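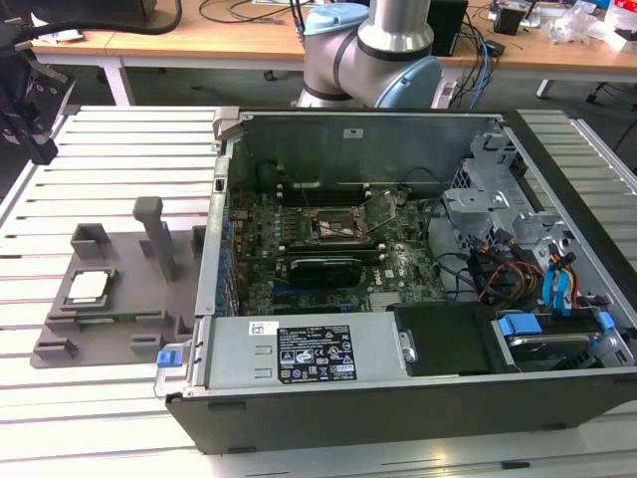

Six nights on a small ship and I'm already pricing the next one, so forgive me if this post gets away from me a bit.

I'd never been on anything bigger than the Vandbridge ferry before July. My picture of cruising was all waterslides and queues for soft serve, and I'd filed it under holidays for other people. Then my sister-in-law rang at nine at night to say there was a cabin going on the Manole, leaving from Gallham, and did I want the bottom bunk? I said yes before I'd asked where it went. (Up the coast, around the islands and back again. Perfect.)

The Manole carries 60 passengers, and that makes all the difference! By the second breakfast you know who takes the window table and who's going to ask the kitchen for more marmalade. There's one dining room, one lounge with a piano that's slightly flat in the top octave, and a back deck where everybody ends up with a mug of tea and a blanket once the wind drops.

Boarding was so quick I thought I'd missed a step. You leave your bags in the shed at the end of the wharf, somebody ticks your name off, and you walk up the gangway. We were on board by 2 and eating scones by half past. My cabin was tiny and I adored it. Two bunks, a porthole, a wardrobe the width of a coat hanger and a shower where you can wash your hair and hold the door shut with the same elbow. Bring a soft bag if you go, because a hard suitcase won't fit under the bunk. Mine lived in the shower and had to be moved out every morning.

The first night was lumpy. I took a tablet at dinner, lay flat and listened to the hangers tapping, and I did sleep eventually. My sister-in-law slept straight through and was unbearable at breakfast.

Flanine was the stop I'll be boring people with for years. It's an island with a jetty, a bakery and one very steep road, and the ship ties up there for a whole day. Our guide was Efren Gatchalian, who grew up on the far side and walks faster uphill than I do down. He took us up through the bracken to the old signal hut, 800 steps from the jetty if you believe the painted sign at the bottom, and my knees believe it. At the top you can see the channel, the outer rocks and the weather coming in, all at once. It rained on us, then it stopped, then the whole bay went silver and I forgot to take my lens cap off for the first three shots!

Efren also put me on to the bakery's cheese and leek pasties, which sell out before eleven. Go there first and do the walk second. I had one on the way up and another on the way down, and I'd have had a third if the woman ahead of me hadn't bought the tray.

The other thing I loved was the anchorage on night four. No town, no lights, just a dark cove with the engine off. The crew turned down the deck lamps and a few of us stayed out well past midnight looking at stars, with one of the deckhands pointing out planets and getting at least one of them wrong. I haven't heard quiet like that since I was a kid at my nan's.

A few bits for anyone tempted. The coffee in the lounge is better than the coffee at dinner. Phone signal disappears after the first headland and comes back at Flanine, but only at the top of the hill. Pack a beanie, even in summer. Cabins near the bow are cheaper and you'll hear the anchor go down, chain and all, and I found I quite liked that. Tea towels from the ship's shop make good presents and weigh nothing.

We came back into Gallham just after breakfast under a low grey sky, and I stood at the rail the entire way in. I've got the autumn timetable stuck on the fridge now and I'm looking very hard at the longer trip that goes around the top. If anyone's done it, please tell me which side to book the cabin on!

Recent posts
Packing for a week in one soft bag
The Vandbridge ferry, both directions, in the rain
Three tries at a leek pasty
A winter walk along Gallham harbour
My favourite thermos, finally replaced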